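Workshop > Robot arms > Trying out grippers

Comparing two grippers on a drawer, the slow but useful way

I get asked a lot which gripper to buy, and my reply is always the same: run both of yours through one boring job and write down what happens. Mine is opening a drawer and putting a toy bread roll in it. It sounds daft, but it covers pulling, steadying and picking up a squishy-looking thing all in one go!

Start with the table. I tape a grid on mine so I can put things back where they were between runs, then I try both arms with nothing much in reach and let them go through their moves at low speed.

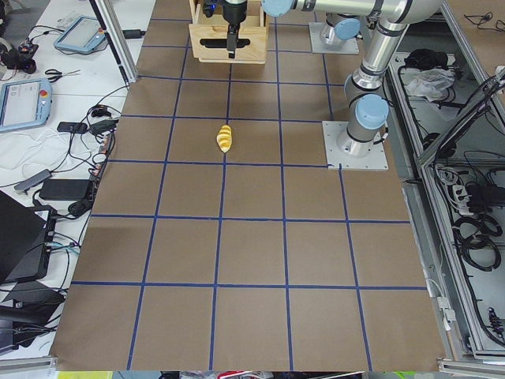

Next, set the finger force. The Skaltbridge controller lets you type any number up to 200, and the temptation is to go straight for the top. Don't. I start at 30 and creep up 12 at a time until the handle stops slipping, then leave it there for the whole test. Write it on a bit of tape and stick it to the pendant (I forget otherwise, every single time).

Now the cabinet. Choose one with a drawer that runs on proper slides and a bar handle, and park it on the same grid lines each time. Give the arm doing the pulling plenty of room on the handle side, and have the other one wait over the top, where it can press down if the cabinet starts to creep. 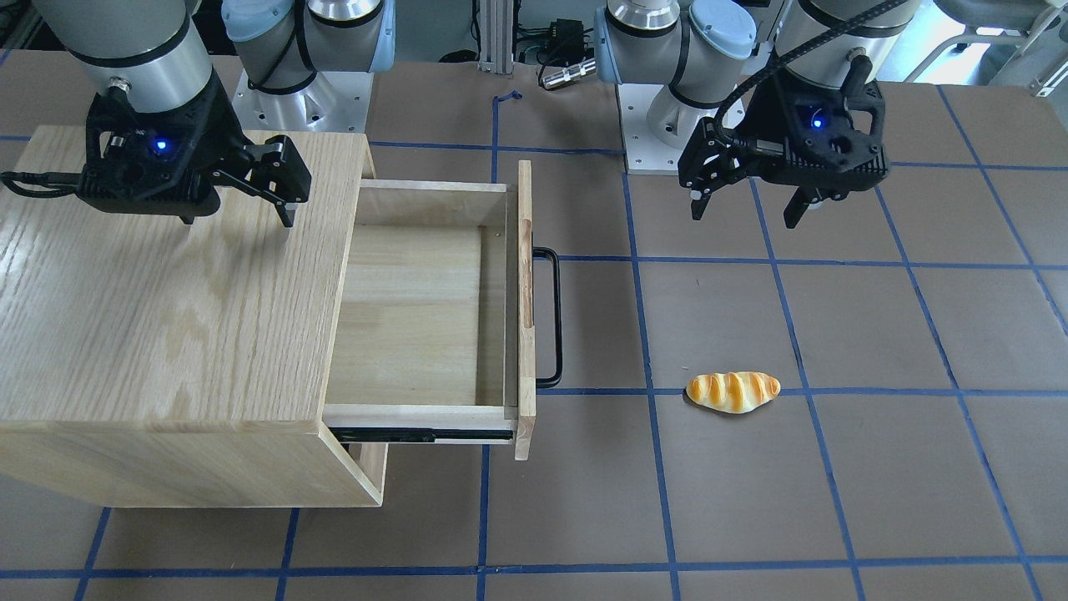 Karppinen wrote in to say that pressing on the top is cheating, and that a gripper which can't open a drawer without help has already failed. At Jilville they clamp the cabinet down and only score the pull.

Fair enough, and if you only care about the pull, clamp it. I want to know how the pair behave together, so I leave mine loose and note down any shuffle.

Approach the handle slowly and square on. If the wrist is even slightly twisted, one fingertip touches first and the whole box turns. 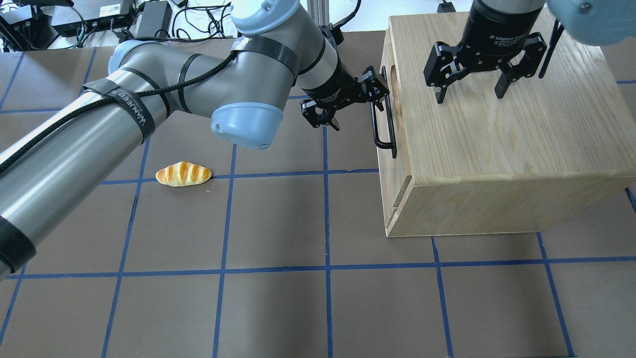
Check the head view as well as the fixed camera before you close the fingers. I've been fooled by the side view more than once, when it looked lined up and was a good finger's width out.

Then pull, let go, back off and come in again to shut it. The second approach is where my two grippers differ most, so don't skip it, even if it's late and you want your tea.

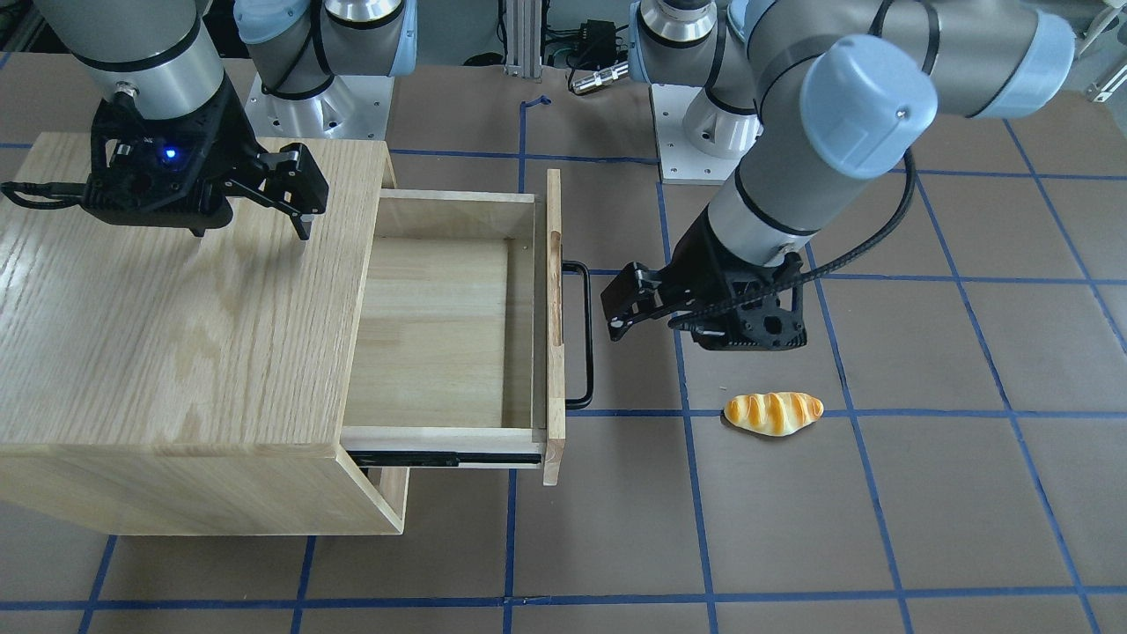 I did 162 runs over March, swapping the grippers left to right halfway through so neither arm got the easy side. Save the camera clips with the force setting in the file name, and do the bread roll last, once the drawer part is reliable.

Related
Taping a table grid that stays straight
Cable loops and why mine kept snagging
Notes from the Brirthorpe open day
Soft fingertips, three kinds tried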